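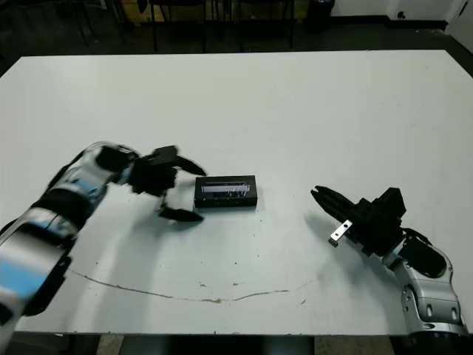

Omside Water Users Association
Minutes of the regular meeting, 7 Dec 2020

Present: M. Nomura (chair), T. Murakami (operations), representatives for the Idell, Serkari and Sison laterals. Quorum met.

1. Minutes of the previous meeting

Approved with one correction. Under item 4, the gate reported as leaking at the Serkari turnout is the lower gate. The upper gate was replaced in September and holds.

2. Operations report

T. Murakami reported that the main canal was shut down and drained on schedule. Drawdown was held to the rate in the operating rules so that the clay lining above the Idell check would not slump. Small cracks were found in the lining downstream of the check, all above the normal water line. These will be packed with bentonite before refill.

Sediment in the Sison lateral is deeper than last winter, mainly in the flat reach below the road culvert. The Sison representative said growers on that reach saw low head at their turnouts from midsummer on and asked that the lateral be cleaned before any other. T. Murakami replied that the excavator has to work from the Idell end first, as the bank road at Sison is too soft to carry it until the ground freezes. Sison will be done second. Serkari is in fair condition and will be spot cleaned only.

Trash racks were pulled and inspected. Two bars on the rack at the Idell pump are bent and will be straightened in the shop.

3. Flow measurement

The chair summarized the problem for those who missed the last meeting. The staff gauge at the head of the Serkari lateral and the recorder in the same flume do not agree. At low flow the difference is small. At full delivery the recorder reads 6 percent higher than the gauge, and billing is taken from the recorder.

T. Murakami surveyed the flume after drawdown. The floor is out of level from side to side, with the low side on the recorder's stilling well. The throat width is within tolerance. He considers settlement under the right wall to be the cause. Three repairs were discussed:

(a) Grout the flume floor level and re-zero both instruments. Lowest cost. Does not address further settlement.
(b) Lift the right wall by slab jacking, then re-zero.
(c) Remove the flume and set a new one on a wider footing.

The Serkari representative favored (c) and stated that growers have lost confidence in the present structure. The chair noted that (c) could not be finished before refill without a contractor, and no quote is in hand. T. Murakami recommended (b) — the void under the wall can be probed and filled in the same visit — with a level check each month through the season.

Moved and seconded to proceed with (b). Carried. Serkari opposed.

Billing adjustment for the season just ended was deferred to the next meeting. M. Nomura will prepare a table of deliveries by turnout showing both readings.

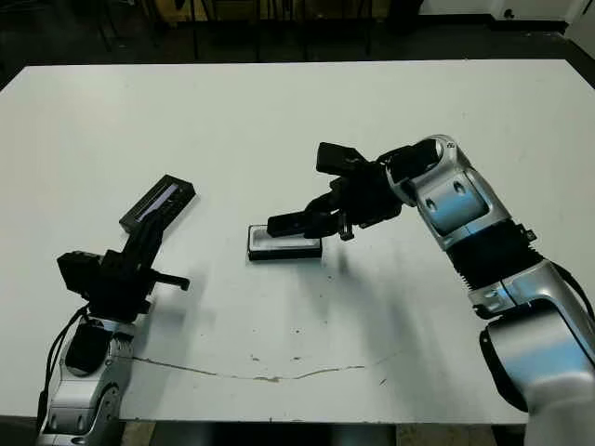
4. Pump at Idell

The motor was sent out for bearing replacement. The shop found wear on the shaft sleeve and asked for approval to replace it at an added cost of $3362. The chair approved this between meetings under her spending authority and asked that it be ratified. Ratified without objection.

T. Murakami asked that the packing be changed to a mechanical seal while the pump is apart. Discussion followed on sand in the water at that location. The Idell representative pointed out that the seal tried on the old pump failed in its first season. Request withdrawn. Packing will be renewed in kind.

5. Delivery rules

Proposed change to rule 9, notice for water orders. The present text requires notice by noon of the day before delivery, but does not say how a change to a standing order is to be treated. The draft adds that a change in rate is a new order, and that a shutoff may be made on shorter notice if the ditch rider confirms there is room in the lateral below.

The Sison representative asked whether "room in the lateral" has a defined meaning. T. Murakami said the ditch rider goes by freeboard at the last check. Agreed to put that in the text. Chair to redraft. No vote taken.

6. Easement matters

A landowner on the Idell lateral has set fence posts inside the easement on the left bank. The excavator cannot pass. A letter will be sent giving 90 days to move the posts. The Idell representative will speak to the landowner first, as the cleaning work will reach that point well before the period runs out.

7. Other business

Keys to the Serkari gate locks: two sets are unaccounted for. Locks to be changed before refill.

Action items
M. Nomura — delivery table, rule 9 redraft, easement letter.
T. Murakami — slab jacking order, bentonite, rack bars, locks.
Idell representative — contact landowner.

Meeting adjourned.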